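Search this repo
Search
Clear

Cledo shop counter set – README

Last updated: July

Data card for the two-arm shop counter recordings, robotics club project. Written in a rush before handover, so expect gaps. Fix stuff and send a pull request, please.

## What it is

763 episodes of two arms doing counter jobs. Pick up a snack, move it, put it down. Teleoperated by club members. Working name was Chou until spring, then Cledo. Old folders still say chou_ and we are not renaming them now, too many scripts point there.

Kept small on purpose. Meant for students who want to train something in one semester on one machine.

## Who

- Theda Heitmann – recording, task list, most of the sandwich episodes
- Paraskevi Theodorakopoulos – conversion scripts, labels, this file after Theda's first draft

Entered in the Wirkomia student challenge, service track. The rules there ask for a public data card. This is ours.

## Whats in an episode

- color video from the fixed camera
- joint positions, both arms
- gripper opening, both arms
- one line of text with the instruction ("put the sandwich in the basket")
- success flag, set by hand after watching

No depth. We tried it for a few sessions, the clear shelves came out as garbage, dropped it.

## Splits

train – everything not listed below
val – 200 episodes
test – 238 episodes, different item layouts from train, please don't tune on it

Episode lists are in splits/. Plain text, one id per line. If you shuffle your own, say so in your report.

## Left and right, read this

left = the ROBOT'S left. In the video the left arm shows up on the right. Every new member gets this wrong at least once and then spends an evening debugging a policy that moves the wrong arm. Column order in the joint files is left first, then right.

## Task groups

sandwich – tray to basket, or basket to tray
bottles – take from rack, put back on rack
bars – chocolate bars on the clear steps
packets – snack packets, the wrappers crinkle and slip, lowest success rate
mixed – 2 items in one instruction, one per arm

In the single-item groups the idle arm stays parked. Its joint values are still logged so the file shape is the same everywhere.

## Setup

Same table for all groups. Items get moved between sessions, layout id is in meta.json. Camera was bumped once in the middle of the bottles group, the episodes after that have cam_shift = 1. Small shift, you can see it if you flip between layouts.

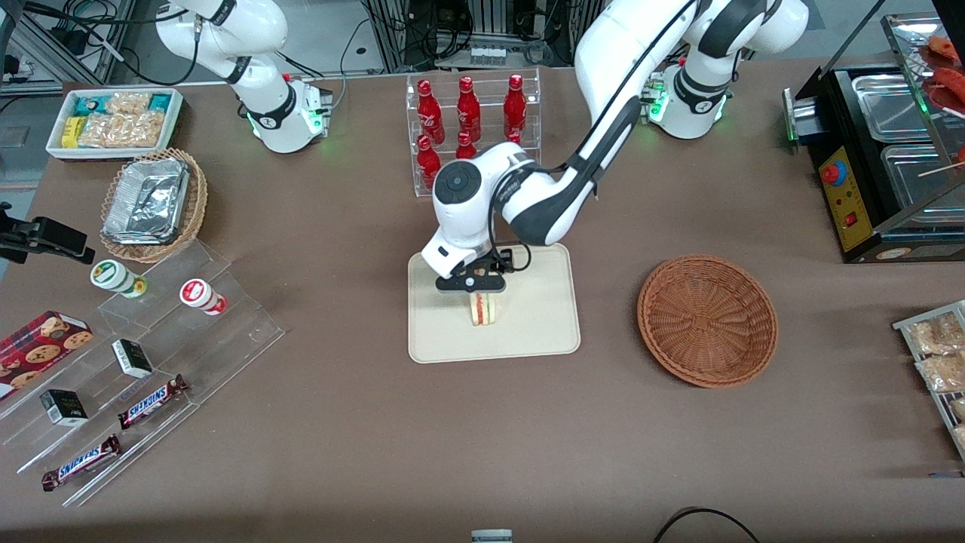 Fig. 1. Sandwich group, left arm holding the sandwich over the cream tray, right arm folded up.

## Loading

Unpack, then run load_demo.py from the top folder. Needs the Clongate reader, version pinned in requirements.txt – newer ones swap the color channels and the red bottles go blue. Paraskevi has a patch half done.

If it complains about a missing meta.json you are in the wrong folder.

## Known problems

- Sandwich gets squashed over a long session. Late episodes look different from early ones, we didn't filter for it.
- Success flag is one persons opinion. Dropped on the rim of the basket and slid in = success. Dropped and rolled off = fail.
- Up to 2 seconds of nothing at the start of some episodes. Trim if it bothers you.
- Instructions are all English, and the wording is pretty repetitive. "grab" and "pick up" mean the same thing.
- Bottle episodes are all slow, Theda was being carefull.
- Text on packaging is readable in places. We didn't blur any of it.

## Todo

- second camera angle
- gripper force, if we ever get the logging to work
- rerecord packets with the softer finger pads
- baseline numbers, training run still going

## Use

Class work and research, fine. Mention the club and the repo. Ask first if you want to sell something built on it.

Contact: open an issue, or ask Theda or Paraskevi in the lab
© Cledo project team | Back to top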